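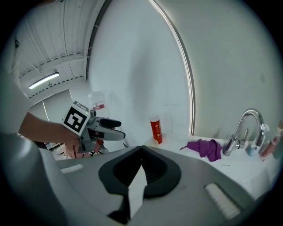

The Plesthorpe office moved its kitchen cleanup to the new schedule in June. Before that, two people split the counter and sink work on each floor. Now one of them does the counters and the other records demonstrations with the hand-held grippers, 40 a shift, for the Wondex arm that is supposed to take over the evening round.

The recording shift is slower than cleaning. A wipe that takes 2 seconds by hand takes several times that through a gripper, and a dropped cloth means starting the take again. Wrists get sore first, then the thumb. We cut the shift from 40 takes to 22 after the second week and the reject rate fell.

Pay is the same for both jobs, which I think is wrong. Recording needs more training and the output gets reused. I have put that in writing twice.

The arm itself has run on one floor so far - faucet and counter only, no bottles. Someone still checks it every night.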